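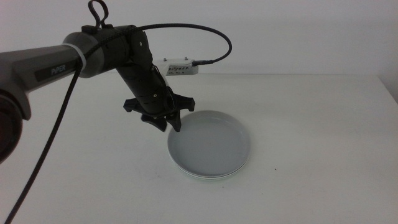 Karim Belhaj told me on the way out that he had expected something bigger, and that he would go again tomorrow if they let him. He had been picturing the sort of orange giant you see in car commercials, he said, and what he got was an arm about as long as his own, picking at dishes on a white table, and he stood in front of it so long that his coffee went cold in his hand. I suspect quite a few of us could say the same. I know I could.

For those who couldn't come along in July, I promised a proper account of our visit to the open day at Skiser, and I'm sorry it has taken me until now to sit down and write it. My notes were in the pocket of a jacket that went to the cleaners, and what came back was mostly pulp, so I've had to lean on the memories of kinder and more organized people.

Skiser is out on the Plirville road, past the garden center, in the long low building that used to be the Brunner furniture warehouse. Many of you will have bought a sofa there. The old loading dock is now the front entrance, and they have kept the Brunner sign up over the inside door, which I thought was a nice thing to do. There were 37 of us from the association, all in one bus, and we were met in the lobby by Triin Raudsepp, who had name tags ready and a very large tray of cinnamon rolls. I mention the rolls only because Donnie Cairns asked me to, twice.

Triin gave us a short welcome and then very sensibly split us into two groups, one going to the machine shop first and the other straight to the tabletop room. I was in the second group. The tabletop room is where they work on small, everyday handling jobs – dishes, mostly, at the moment – and it was what most people had come to see.

They use a PiPER arm there, gray and black, with the name on the side, and on the end of it that day was a black gripper with four rounded lobes spread out something like a star. The job in hand was plates. Two white plates, one on top of the other, on a white table with a white wall behind, and I will admit that my first thought was that somebody might have sprung for a tablecloth. Yaroslav Demchenko, who ran the demonstration and must have the patience of a saint, explained that a pale plate on a pale table is a hard thing for a machine to make out, and that they would sooner find that out in their own building than in a customer's kitchen.

He also told us why they had picked plates in the first place. A cup has a handle, and a bottle has a neck, but a shallow dish gives you nothing to hold except a low rim, and when there is another dish tucked right up underneath it you have to take one and leave the other where it is. Think of how you do it yourself. You probably slide a fingernail in and tip the top one up a little without ever deciding to. Yaroslav said he had spent a whole weekend at home lifting plates off the pile and watching his own hands, until his wife asked him to please either set the table or leave the kitchen.

We watched a good number of tries. The arm would come down over the rim slowly, slower than I had imagined, and stop, and then settle a little closer. On the first few it lifted the top plate as nicely as you please, carried it to the side and put it down with a small click, and our group clapped, which made the young people at the computers laugh. Then came one where both plates came up together, hung there for a second, and parted company. Nothing broke, I'm glad to say, and Yaroslav seemed more interested in that one than in all the good ones put together. He went straight over and wrote something on his clipboard, and we had to wait to be noticed again.

The program that decides how the arm should come at the rim is called Furketti. I asked what it stood for and was told it doesn't stand for anything, it just sounded like somebody you could trust with your dishes. It has been through 2410 tries on plates so far, and 555 of those were made with the plates in a stack, the rest with a single plate by itself. Ross Matheson wanted to know how many had ended on the floor, and Yaroslav said he would have to look that up, with a smile that made me think he knew perfectly well.

There was plenty of time for questions, and you asked good ones. Donnie, who washed dishes in a hotel for two summers as a boy, wanted to know what would happen with gravy on the rim. They have not got to gravy. Someone at the back asked about the cables running along the arm and whether they ever got in the way, and the answer was yes, now and then, and that routing them neatly takes up more of the day than visitors would guess. Ross asked whether the machine was going to put people out of work. Triin took that one herself, and I thought she answered it fairly. She said she didn't know how it would all go, that the kitchens they have spoken with are having trouble filling the late shift, and that she would like us to keep asking.

After that the groups changed places and we had our turn in the machine shop, where they make the brackets and fingertips for the grippers. I'm afraid I can tell you less about that, because it was loud and I had ended up behind a pillar, but Karim took pages of notes and will be glad to lend them to anyone who asks. He did say that the lathe is older than he is and runs better.

We were back on the bus a little later than planned. My warmest thanks to Triin and Yaroslav and everyone at Skiser for having us, and for answering the same question about the dishwasher from at least three different people. Thanks as well to Ross for dealing with the bus company, which was not a short phone call.

Triin has kindly said we may come back in the spring, and I've started a list for those who missed out the first time. If you'd like to be on it, leave your name with Donnie or write to me at the usual address. One blue umbrella with a wooden handle was left on the bus and is now in my hallway.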